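Tunel シミュレーション把持データ 収録・命名・検査規約

このファイルは Tunel データセットに同梱する README です。収録の手順、ファイルの並べ方、受け入れ検査の基準をまとめています。データを使うだけの方は「構成」と「既知の問題」を読めば足ります。エピソードを追加する方は全体を読んでください。

版: 1.4
更新日: 2026年8月1日
管理: Janaka Talukder(収録)、Győző Kun(検査)

概要

Tunel は、卓上での把持と移動を扱うシミュレーションのエピソード集です。レンダラーには社内の Trerby を、シーン生成には Candwood を使っています。登録エピソードは1,881件で、そのうち検査を通って公開分に入っているものが1,834件です。残りは hold/ に置いてあり、学習用の一覧には載せていません。

実機のデータは含みません。実機側は Raju として別に管理しており、命名規則は共通ですが、検査基準は異なります。両者を混ぜて使う場合は、メタデータの source を必ず残してください。

構成

episodes/ エピソード本体。1件につき1フォルダ
meta/ シーン設定、乱数シード、物体の一覧
splits/ 学習用と評価用の一覧
hold/ 検査で保留になったもの
docs/ 本規約と変更履歴

エピソード番号は欠番を詰めません。削除した番号を再利用することも禁止します。過去に番号を振り直した結果、評価用の一覧が別のエピソードを指したまま残ったことがあり、1.2版からこの規則にしました。

手首カメラの規則

手首カメラの映像は全エピソードで必須です。固定カメラだけの収録は受け付けません。

指は2本とも画面に入れます。指先が切れる取り付け位置は不可です。ハウジングが画面下部に入るのは構いませんが、指と指の間から作業面が見えることを条件とします。カメラの取り付け位置と画角は meta/ の設定ファイルから読み込み、エピソードの途中では変更しません。

物体が画面の端で切れることは許容します。手首カメラは物体に近づくため、全体が収まらないフレームは必ず出ます。切れた物体にもラベルは付けますが、visible_ratio を正しく記入してください。画面内の形だけから種類を判断できない物体は、見た目で推測せず、シーン設定の物体IDを参照します。

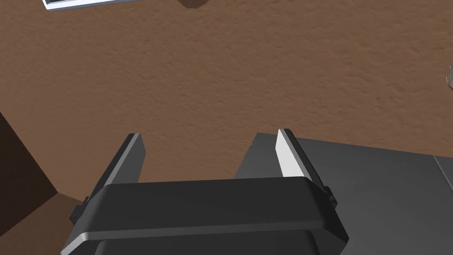 図1 手首カメラの視点。2本の指は開いた状態で、何も把持していない。右に濃い灰色の箱、左に焦げ茶色のブロック状の物体。

開始状態と終了状態

エピソードは指を開いた状態で始めます。最初の50ステップは指の開閉指令を出さず、アームの移動だけを許可します。この区間に閉指令が入っているものは、自動検査で不合格になります。

1エピソードの上限は500ステップです。上限に達した場合は timeout と記録し、成功にも失敗にも数えません。把持に成功したかどうかは、物体の高さと指の接触情報の両方で判定します。画像だけを見て成否を書き換えることは認めません。1枚の画像では、指が物体の真上にあるのか手前にあるのか区別できないことがあります。

衝突の扱い

ハウジングと物体の接触は、指と物体の接触とは別の項目に記録します。前者は body_contact、後者は finger_contact です。body_contact が1回でもあれば、把持に成功していても保留とし、検査担当が再生して確認します。

手首カメラの映像で箱とハウジングが重なって見えても、それだけでは接触とみなしません。必ず接触ログで確かめてください。逆に、映像では離れて見えるのにログに接触が残っている場合は、衝突形状の設定に誤りがある可能性があるため、シーン設定ごと報告します。

外観のばらつき

作業面の質感、光源の向き、物体の配置はシードから決まります。手作業での調整は禁止です。見栄えをよくするために光源を動かした収録が混ざると、同じシードから再現できなくなります。

作業面に細かい凹凸や斑のある質感を使う場合も、衝突判定は平面のままとします。見た目の凹凸を物理側に反映する設定は、1.4版では使いません。

指の内側の面が白く飛ぶフレームは、指の輪郭が読み取れれば合格とします。輪郭が失われている場合は exposure_flag を立ててください。

受け入れ検査

1. 自動検査を実行し、結果をフォルダ内に保存する。
2. 収録した本人以外が、映像を最初から最後まで再生する。
3. 接触ログと成否ラベルを照合する。
4. 合格なら episodes/ に移し、一覧を更新する。
5. 不合格または判断が割れたものは hold/ に移し、理由を1行で書く。

理由の欄に「不良」「要確認」とだけ書くのは避けてください。「閉指令が開始区間内」「body_contact あり、右の箱」のように、後から見た人が該当箇所を探せる書き方にします。

既知の問題

・手首カメラの画面下端では、ハウジングに隠れた物体の visible_ratio が実際より大きく出ることがあります。修正は次版の予定です。
・2月に収録した分の一部で、光源の向きがメタデータに記録されていません。画像自体に問題はありませんが、光源条件で絞り込む用途では除外してください。
・薄い板状の物体は、作業面との境界で深度値が乱れます。

用途の制限

本データで学習した方策を、追加の検証なしに実機で動かさないでください。シミュレーションの指は力の上限を簡略化しており、実機での把持力の安全性を示すものではありません。実機で試す場合は、Raju 側の手順書に従って速度と力の制限を設定し、非常停止を確認してから始めます。

変更の提案

規約の変更は docs/ の変更履歴に案を書き、収録担当と検査担当の両方が承認した時点で有効になります。承認前の案に基づいて収録したエピソードは、旧規約で検査します。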